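Skultbridge Ships Natitz 2 Backup Software

Skultbridge has released version 2 of Natitz, its backup and restore software for mixed Windows and Linux server rooms. The new version went out to customers with current maintenance on 5/26/06. Sites that took part in the February beta should remove the beta agent before installing the release build.

The main change is in how the catalog is stored. Version 1 kept one index file per server, and large sites complained that a search could take most of a morning. Natitz 2 keeps a single catalog on the management server and will hold records for up to 4000 clients. Restores can be started from the console or from a command line, and the command line version now returns proper exit codes for scripts. 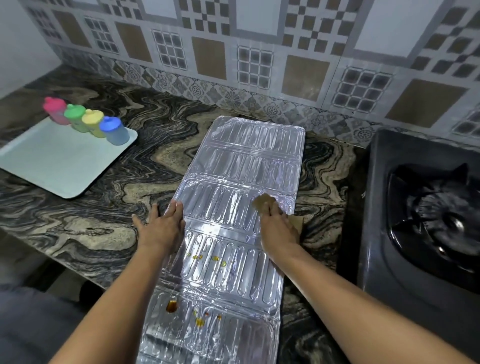 Smoothing embossed foil on a granite countertop.

Tape support has been reworked too. Jobs can be split across drives, and a job that loses its drive will wait for another one to come free. The old behavior, where the job failed and had to be rerun by hand, can be turned back on in the settings file.

Herath, the reseller for the Ulari storage line, will offer Natitz 2 with its disk arrays. The bundle covers 100 clients.
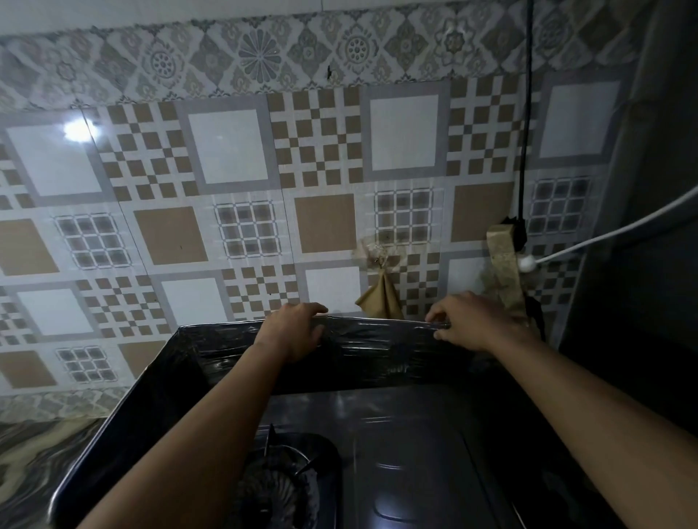
Agents talk to the management server over port 1410, so firewall rules may need to be changed before the upgrade. Version 1 agents will keep running against the new server but cannot use the shared catalog. Existing catalogs are converted the first time the service starts, and no backups can run until the conversion is finished.

Release notes and the upgrade guide are in the customer download area.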